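Nistar Council Runoff Set for Later in June
2 Jun 2018

The race for the open Ward 3 seat on the Nistar city council will go to a runoff after none of the four candidates won a majority in Tuesday's vote.

The city clerk's office certified the results Friday afternoon. A total of 2306 ballots were counted, including 14 provisional ballots that had been set aside for signature checks. Second and third place were separated by 12 votes. The third-place campaign said it would not ask for a recount.

The top two finishers advance. Both are running without a party label, as city rules require. They have split mostly over the Sondeck Road widening, which the current council put off in the spring, and over whether the city should keep paying for evening bus service to Molefe. 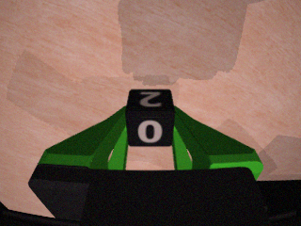
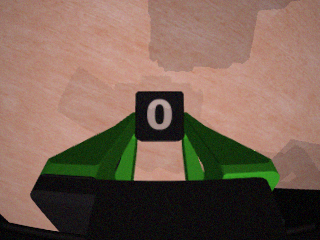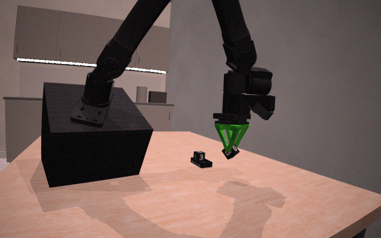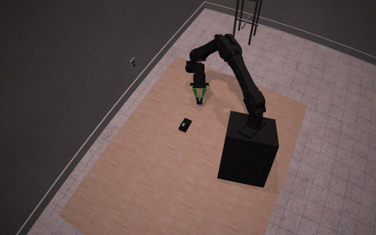
Where and when to vote

Polls for the runoff will be open from 7 a.m. to 8 p.m. Voters in the north end of the ward will use the Skinora Street fire station in place of the elementary school, where floors are being redone. All other polling places stay the same.

Anyone registered in Ward 3 may vote in the runoff, including people who skipped the first round. Absentee requests must reach the clerk by noon on the Friday before the vote.

Campaign signs may not be placed within 100 feet of a polling place entrance. The clerk's office said several were removed on Tuesday and can be picked up at the front counter during business hours.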